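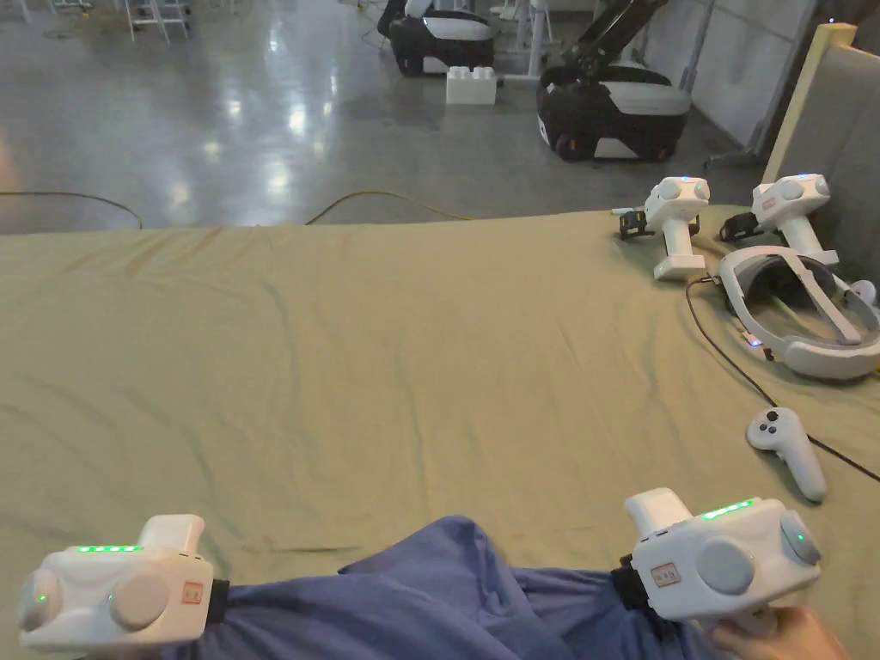 Cahier d'atelier, décembre, 8 h 40

Table longue, couverture kaki. Reprise des notes du mois dernier, qui s'arrêtaient à la pose.

La toile est sur le plateau et le couvre d'un bord à l'autre. Elle n'est pas plate. Il reste des plis mous en diagonale sur toute la surface, et le bord du fond fait une ligne un peu ondulée au lieu de filer droit. Petite trace sombre vers le milieu, côté travail. Je ne sais pas de quand elle date, elle n'est pas dans mes notes. À surveiller avant d'essayer quoi que ce soit dessus.

Rappel pour Periklis, qui n'était pas là à la pose : la couverture sert à ne plus travailler sur le plateau nu. Le plateau nu renvoie la lumière des plafonniers et on finit par plisser les yeux en fin de matinée. Il est aussi bruyant dès qu'on y pose quelque chose de dur. Pour ces deux points le kaki me convient. Ginevra trouve la couleur triste. C'est noté, on garde la couleur.

Toile fournie par Gerine, coupée chez eux à la longueur demandée. Pesée à réception, 1 251 g sur la balance du couloir, emballage retiré. Pas de consigne de lavage jointe. J'ai écrit pour la demander, pas de réponse au moment où je note ceci.

Les plis

Pas tous du même genre. Il y a ceux du transport, qui correspondent au pliage dans le carton et que j'avais déjà relevés au déballage. Et il y a ceux qu'on fait nous-mêmes, en s'appuyant, en tirant un peu vers soi quand on s'assoit, en posant et en reprenant les choses. Les diagonales sont de ce deuxième type à mon avis. La toile avance de notre côté et ne revient pas, elle se met de travers et ça plisse en biais.

Ginevra pense que c'est le droit-fil qui n'est pas parallèle au bord du plateau, donc un défaut de coupe. Possible. Pour trancher il faudrait tirer un fil sur la lisière et regarder où il arrive à l'autre bout. Je le ferai quand la table sera libre.

Essais prévus, dans cet ordre :

1. Lisser à la main, du centre vers les bords, sans rien fixer. Laisser travailler deux jours. Regarder si les diagonales reviennent au même endroit.

2. Même chose après un coup de défroisseur. Celui de Zendumholm est disponible, il faut passer le prendre à l'accueil et le rendre vidé (la dernière fois on l'a rendu plein, remarque reçue).

3. Pinces de nappe, six en tout, réparties sur les deux grands côtés. Trekov en vend à ressort, l'ouverture doit dépasser l'épaisseur du plateau plus la toile. Mesurer le plateau AVANT de commander. L'an dernier on a commandé d'abord.

4. Si rien de tout cela ne tient : sous-nappe antidérapante, ou ourlet lesté. L'ourlet me tente davantage mais c'est Ginevra qui coud, donc c'est elle qui décide.

Je ne veux pas d'agrafes sous le plateau. On doit pouvoir retirer la toile pour la secouer.

10 h 15

Discuté du bord du fond avec Periklis. Il propose un ruban de masquage dessous, posé sur le chant, avec la toile rabattue dessus. Simple, mais le ruban laisse de la colle et on l'a déjà grattée sur les deux tables basses. Je préfère commencer par les pinces. Il n'est pas convaincu par les pinces, il dit qu'on va s'y accrocher les manches. Il a peut-être raison pour le côté où on s'assoit. De l'autre côté, côté passage, le risque serait plutôt pour les poches de blouse.

Compromis : pinces au fond d'abord, rien devant. Si le fond est tenu, le devant aura moins de raisons de glisser. Enfin c'est à vérifier.

Idée de Ginevra, à garder : couper les angles en arrondi. Les coins qui pendent se coincent sous l'accoudoir quand on recule la chaise et toute la toile suit. C'est arrivé à la pose.

La trace sombre

Je me limite à ce que j'ai sous les yeux. Petite, sombre, dans la partie basse du milieu. Ça pourrait être un frottement, ça pourrait être une tache, je n'ai pas voulu gratter. Procédure habituelle quand on ne sait pas :

- brosse souple à sec, dans un seul sens
- gomme blanche sur un coin, si la brosse n'a rien donné
- chiffon à peine humide, puis attendre que ça sèche complètement avant de juger
- savon de Marseille seulement après réponse de Gerine sur le lavage

Pas de détachant. Georgiou en a laissé un flacon sous l'évier, on ne s'en sert pas sur une toile teintée sans essai préalable sur une chute. Des chutes, on en a : elles sont dans l'enveloppe agrafée au bon de livraison, tiroir du haut.

Faire l'essai de teinture sur chute de toute façon. Un carré dans l'eau tiède, un carré témoin au sec, les deux sur du papier blanc. Si le papier prend du vert on saura qu'il faut laver la toile seule.

Éclairage

Repassé en revue les deux rampes du plafond. Avec le kaki les ombres sont plus douces qu'avec le plateau nu, mais les plis, justement, se voient beaucoup plus quand seule la rampe du mur est allumée. Avec les deux, ils s'effacent en partie. Ça ne règle rien mais c'est bon à savoir pour comparer les essais : il faut toujours regarder avec les mêmes lampes. Je propose la rampe du mur seule, c'est le cas le plus sévère. Noter l'heure aussi, la lumière du jour compte encore jusqu'à 16 h à cette saison.

14 h

Mesures du plateau pas faites, la table est restée occupée. Mètre ruban laissé sur l'étagère avec mon nom dessus, merci de le remettre au même endroit.

Chutes sorties de l'enveloppe. Il y en a neuf, dont une trop étroite pour servir. J'ai marqué les autres au stylo textile dans un angle, numéros à l'envers pour repérer l'endroit du tissu, qui se distingue mal. Sur l'endroit la surface me semble un peu plus serrée au toucher. Periklis ne sent aucune différence.

Essai de teinture lancé sur la chute 2, témoin chute 3. Papier blanc dessous, sur l'appui de fenêtre du labo. Ne pas déplacer.

16 h 30

Papier de la chute 2 : rien de visible à l'œil. Je laisse jusqu'à demain matin avant d'écrire que la teinture tient.

Ginevra a regardé la toile de près et maintient son idée de défaut de coupe. Elle veut aussi qu'on demande à Gerine s'ils ont la même en plus lourd. Une toile plus lourde tomberait mieux sur les bords et marquerait peut-être moins en biais. Mais elle serait plus pénible à secouer et elle n'entrerait sans doute pas dans la machine du sous-sol. À chiffrer quand même, je joins la question au message sur le lavage.

Reste à faire :

- épaisseur du plateau, en trois points (Periklis)
- fil tiré sur la lisière (moi)
- réserver le défroisseur à l'accueil (moi)
- pinces : attendre la mesure
- brosse sur la trace, à sec uniquement (celui qui arrive en premier)
- relire le papier de la chute 2 demain matin avant d'ouvrir la fenêtre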